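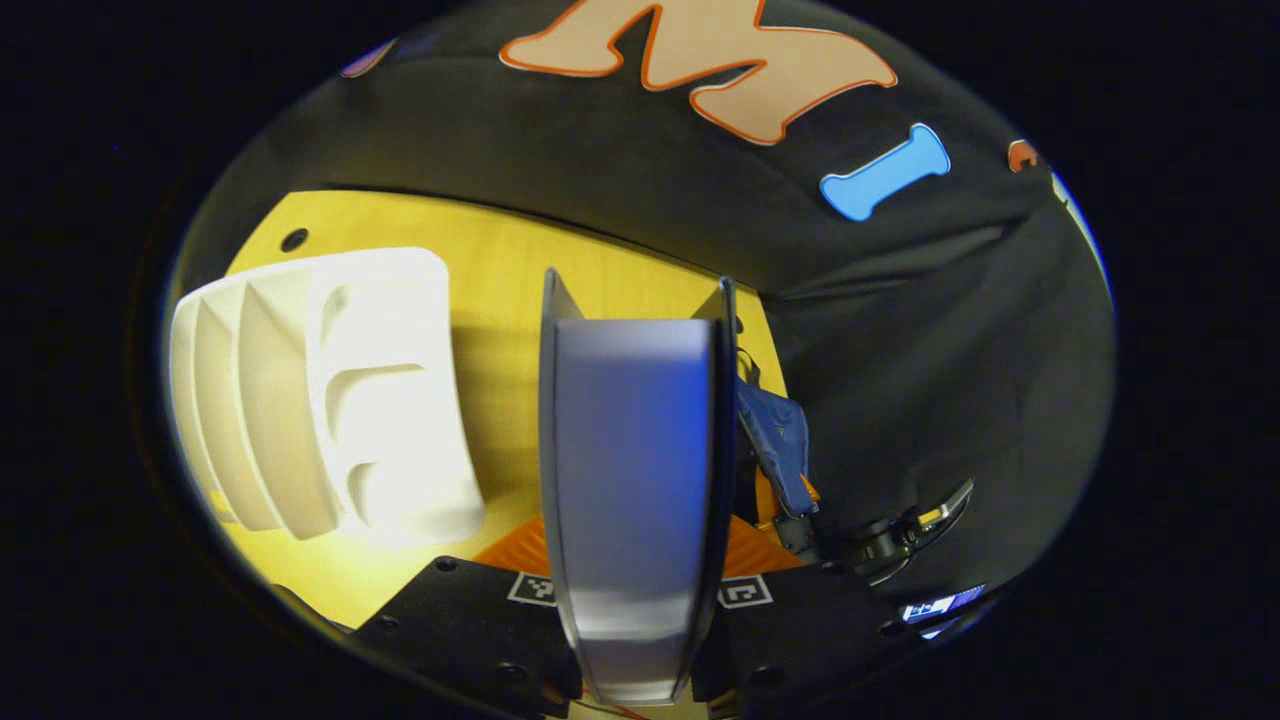
Peach M and light blue dog-bone I on black cloth

About Flirno Lettings

Flirno is an independent lettings and residential management office in Nurkmont. We let flats and houses on behalf of private landlords, and we look after the shared parts of several blocks where the flats are owned by the people who live in them. At present we manage 400 homes, nearly all of them inside the ring road.

The business was started 17 years ago by Peadar Nic Aodha, who had been managing property for a larger firm and wanted to work in one town. The first office was a room above a dry cleaner's on Heffernan Street. We now have the ground floor of the same building as well, and a second, smaller office by the station in Grinemau. There are 11 of us across the two.

Where we work

Most of our homes are in central Nurkmont and in Grinemau, the part of town east of the canal. The centre is mainly flats over shops and terraced houses with small yards. Parking is by permit and the waiting list for a second permit is long, so we ask about cars at the first phone call. Grinemau was built later. It has wider roads, more family houses and a primary school at each end, and rents there tend to move in September when people want to be settled for the start of term.

We are sometimes asked to take on property further out. If we can't get someone to the door within half an hour we usually say no and suggest an agent nearer by.

What we do for landlords

We offer two levels of service. The first is letting only: we advertise the home, show people round, take up references, prepare the agreement and hand over. The second is full management, where we also collect the rent, arrange repairs, carry out inspections and deal with the end of the tenancy. Fees for both are on the Landlords page and they are the same at either office.

Repairs are ordered through local trades we have used for years. We pass on the invoice as it comes, with no handling charge added. Anything over the limit you have set is checked with you first, except where water is coming through a ceiling or the heating has failed with a child or an older person in the home.

What we do for tenants

You will be given one name and one direct number when you move in. Out of hours, calls go to a person on our own rota. Deposits are registered in the first week and the paperwork is sent by email, with a printed copy if you ask for one.
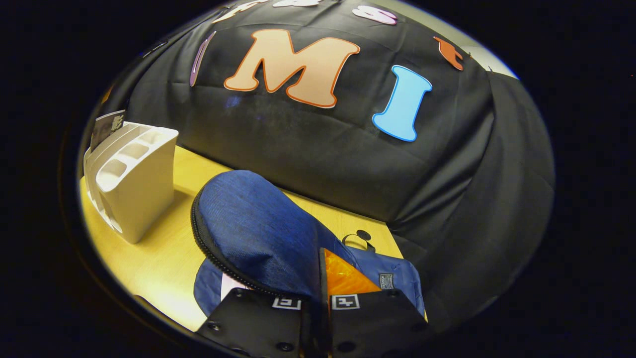
Inventories are done by our own staff on the day before a tenancy begins, and we go through them again with the tenant on the day they leave. The list covers fixtures, appliances, meter readings and keys, and both sides sign each page. Personal belongings are not part of it, but they do get left behind, most often at the back of a wardrobe or on top of a kitchen cupboard. A small zipped case like the blue one shown, with its black zip, is easily missed when it is lying on a bag of nearly the same colour. We label anything we find with the address and keep it at Heffernan Street, and we write to the forwarding address we hold.

Block management

We act for residents' companies in Nurkmont and Grinemau. The work includes cleaning, lighting, lifts, insurance renewals and the yearly budget. Each block has its own bank account, and the statements can be seen by any leaseholder on request.

Complaints

Please speak first to the person you normally deal with. If that doesn't settle it, write to Peadar Nic Aodha at the Heffernan Street office. You will get a written reply.

Opening hours

Both offices are open on weekdays from nine until half past five. Heffernan Street also opens on Saturday mornings for viewings and key collection.

Page last updated Wed 21 May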